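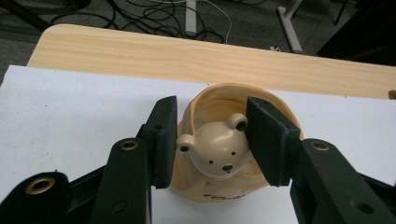

The foam-padded gripper and the bear cup, Kastura Robotics Club.

Members of the Kastura Robotics Club have begun the handling stage of their Hitambridge project, in which students teach a robot to pick up ordinary objects by first doing the work themselves with a hand-held gripper. The club has set itself a target of 1,000 recorded grasps by the end of July. Each student is responsible for 70 of these and keeps a written log of the object, the starting position and the result.

Cups were selected as the first category. Students are asked to close the fingers slowly and to stop as soon as the pads meet the sides, as a harder grip can mark softer materials. Thandeka Makhubela, who coordinates the project, has prepared a one-page guide to finger placement, and new members should read it before their first session. 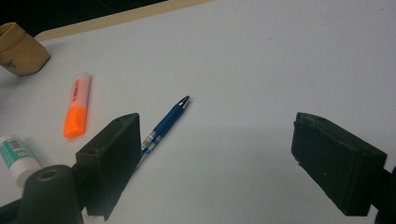 Page last modified: July, 4:15 p.m.

The second category is stationery. Pens and highlighters lie low on the table and offer little for the pads to hold, and students have been encouraged to compare approaches from the side and from the end of the barrel. Several items may be set out together, provided that the log states which one was the target.

Cheuk-hei Tam will lead the review of recordings. Attempts in which the object was dropped are to be kept and labelled accordingly, and should not be deleted.

The club thanks Rathjen for its grant of $2,000 toward equipment and replacement foam. Families wishing to donate small household objects may leave them at the school office, in a bag marked with the club's name. Glass and sharp items cannot be accepted.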